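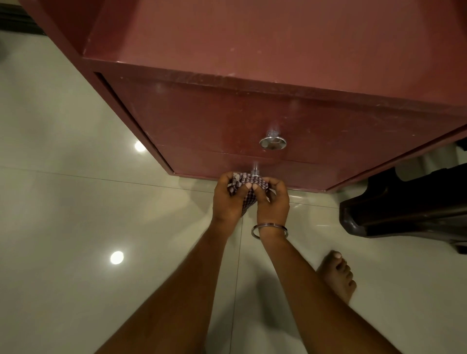
Knobs are harder than flat tops, Victor Were told the Elimetti workshop's mailing list last winter, and anyone who planned to start with a knob should plan to lose a month on it. Bereket Gebremichael read that and started with a knob anyway.

He is building a dusting arm at home. It's called Kioko, it bolts to a low rolling base, and it is meant to do one job: go over small pieces of furniture with a dry cloth. The motors are secondhand. The forearm is a length of square aluminum tube, and the wrist came out of a batch that Ylva Lindholm printed at Elimetti and didn't need.

Victor was right about the month. A round knob on a short stem gives a cloth nothing to lie flat against. A person pinches the fabric with the fingertips and turns it, and shifts grip without thinking. Kioko has two fingers with rubber pads. In the first version they closed on the knob, turned, and pulled the drawer open. The second version closed more gently and dropped the cloth.

Bereket's fix was to stop turning. The fingers now hold the cloth stretched between them and draw it back and forth behind the knob, the way you would shine a shoe. It misses part of the stem. He says he can live with that.

The top of a cabinet was supposed to be the easy part, and on a plain board it was. A raised lip changes things. The arm has to slow down before it meets the wood, press a little less, and come back over the strip it just did. Without the slowdown the wrist joint clicks and loses its place.

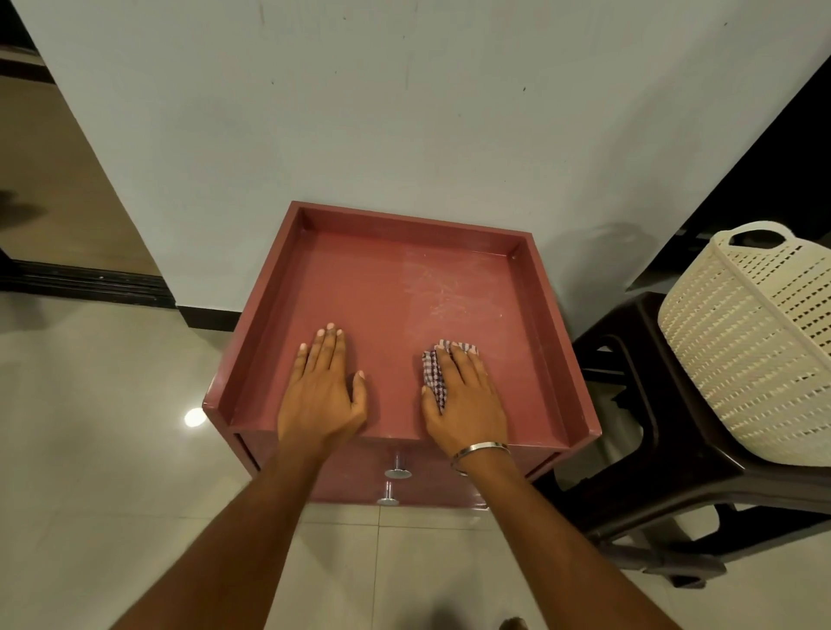
Wiping a cabinet top with a raised lip, cloth under the right hand.

The software is a free package called Lenow, with 271 lines of his own on top. Most of those lines deal with pressure. A spring behind the pads measures how hard the cloth is being pushed, and the arm backs off when the reading climbs too fast. Ylva talked him into the spring. He had wanted to work it out from motor current, and he spent most of November finding out that the current told him more about the gearbox than about the furniture.

He has since logged more than 700 passes on a scrap shelf painted with leftover enamel. A pass takes Kioko 10 minutes. By hand, the same shelf is done before the kettle boils.

Corners are the current problem. A folded cloth under a fingertip goes into a corner easily, because the finger is narrow and the fabric bunches up ahead of it.
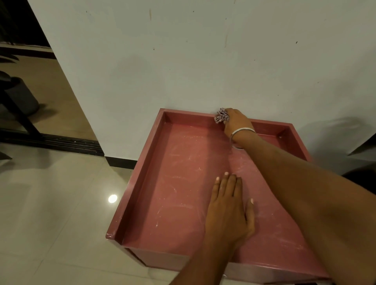
Kioko's pads are wider than a finger and square at the ends, so they stop short and leave a small triangle of dust. Bereket has tried a foam tip, which wore through, and a cut-down pad from a drafting tool, which held up but scratched the enamel. The next one will be silicone, cast in a mold that Ylva is making on the Elimetti mill.

He has not let the arm near good furniture yet. The scrap shelf has one more coat of paint to get through, and the new tip should be ready to try when the mill is free again.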